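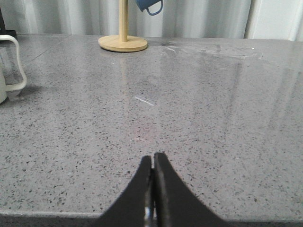 Most kitchens I have lived in had too many mugs and one bad cabinet to keep them in. Mine held 16, stacked two high, and I used the same three. A light wooden mug tree at the back of a speckled gray counter takes up very little of the surface and sets a limit on what you own. When the pegs are full, you stop buying.

My neighbor Baldur Juhl disagrees. He says anything left out gathers dust and grease, and that counters are for working on. He has a point if the stand is next to the stove. Mine is 6 feet from it, and the mugs get used too often to collect much of anything.

The harder part is choosing. I gave away the souvenir mugs in January, along with a set from Molby that burned my fingers. I kept the plain white ones with handles big enough to hold properly.
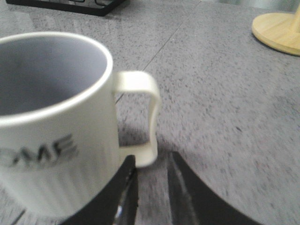 A white mug with a squared handle, on the counter.

I would pick a wide handle over a nice pattern every time. Stores sell mugs by what is printed on them, and I think that is why so many end up at the back of the cabinet.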